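讲座提问：外部听众能否旁听弗兰德霍尔姆（Flandholm）研究中心八月的专题讲座

您好。本人并非贵中心注册学生，现从事地方文学史资料整理工作。近日在中心网站看到“系列讲座”第3讲的预告，主题为十九世纪修道院抄本中的边注与读者。预告写明讲座于16时开始，但未说明是否向校外人员开放，也未注明讲授语言及资料领取方式。特此请教以下事项：校外听众是否须事先登记；讲座结束后能否查阅讲者引用的抄本影印件；如不能到场，是否提供录音或文字稿。谢谢。

Sedima

系列讲座原则上对公众开放，校外听众须在网上填写登记表。登记时请使用与身份证件一致的姓名，入场时门卫将予核对。讲座以英语进行，讨论环节可使用俄语，现场不设同声传译。

关于影印件，讲者所用材料出自利夫洛（Livlow）藏书，该藏书目录共著录2,639件，其中可供外部读者调阅的部分须另行申请。申请表应写明编号及研究用途，由阅览室受理。请注意，旁听登记与阅览申请为两套手续，办妥前者并不意味着可以进入阅览室。阅览室午间闭馆，具体时间以门口公告为准。

录音方面，中心仅在讲者书面同意后发布，通常不提供文字稿。上一讲的录音至今未见发布，建议有条件者到场听讲。

Gidey 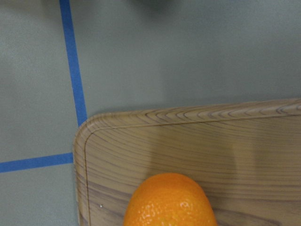 Livlow_读者认为，上述答复关于登记的部分尚需补充。登记表提交后若未收到确认邮件，应视为登记未成功，须重新提交。本人去年即因此未能入场。另外，每次登记至多可填2人，同行者姓名须一并列明，不得临时更换。

至于讨论环节，主持人一般先请本系师生发言，校外听众如有问题，可在登记表备注栏内预先写明，篇幅宜短。就边注这一题目而言，建议事先阅读中心网站所列的参考书目，讲者在开场时不再介绍抄本的年代与流传情况。

影印件本人没有申请过，不便评论。

Livlow_读者

感谢两位答复。登记表已提交，确认邮件亦已收到。阅览申请尚有一处不明：编号应填旧目录号还是新目录号，表格中未作说明。如有了解者，请续答。

Sedima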